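Course Notes: Materials in the Home
Unit 4: Baskets and Other Woven Containers
Revised Jul 11, 2018

Read this handout before the lab session. The reading from the Dinmont workbook covers the same ground in more detail, and the terms below are the ones used on the unit test.

What counts as a basket

For this course, a basket is a container built up from long, flexible pieces that hold one another in place. The pieces may be woven, coiled, plaited or twined. Glue and nails may be added at the rim or the handle, but the walls should stand without them.

Common methods

Coiling. A core of grass, straw or thin cane is laid in a spiral, and each turn is stitched to the one before it. Coiled baskets are stiff for their weight. The turns show as ridges running around the wall. Most bread and fruit bowls sold for kitchen use are either coiled or made to look coiled.

Wicker. Stiff uprights, called stakes, are fixed into a base. Thinner pieces, called weavers, pass in front of one stake and behind the next. Willow is the usual material. Cane and split reed are also used.

Twining. Two weavers are worked at the same time and cross between each pair of stakes. The crossing locks the stake in position, so twining is often used for the first few rows above the base even when the rest of the wall is plain wicker.

Plaiting. Flat strips of equal width cross over and under each other. The result is a smooth wall with a checked or diagonal pattern. Palm leaf and paper strip both work well.

Preparing the material

Dry willow cracks when bent and has to be soaked. Soaking time depends on thickness and on whether the bark has been left on. Thin reed is ready much sooner and turns stringy if left too long. Wrap soaked material in a damp towel while working and take out only what you need.

Material shrinks as it dries. A basket woven with swollen reed will loosen by the following week, and the rows must be pushed down before the border is finished. Students in the Weledar section should leave their borders open until the second meeting.

Shape and use

A wide, open rim makes the contents easy to reach but gives the wall less support. Makers deal with this by thickening the rim or by wrapping it with a separate strip. Deep baskets with narrow mouths hold their shape better and are harder to clean.

Round bases are the simplest to start. An oval base needs two sets of sticks of different lengths, and the weaving tends to twist unless the direction of the stroke is changed partway through.

Care

Brush out crumbs and dust with a soft dry brush. Wipe stained areas with a damp cloth and let the piece dry in moving air, away from direct heat. Line any basket used for moist food. Mold usually starts on the underside, where it is seldom noticed.

Before the lab

Bring side cutters, a bodkin or blunt awl, and a towel. Reed is supplied in bundles from Zenda, and each student may take up to 2. The sample pieces are in the storage room under catalog number 3298. Return them to the same shelf.

Reading: Panicker, Fibers and Forms, chapter 2.

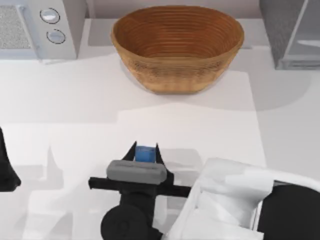

Figure 1. Round woven basket with ridged walls and an open rim, on a kitchen counter.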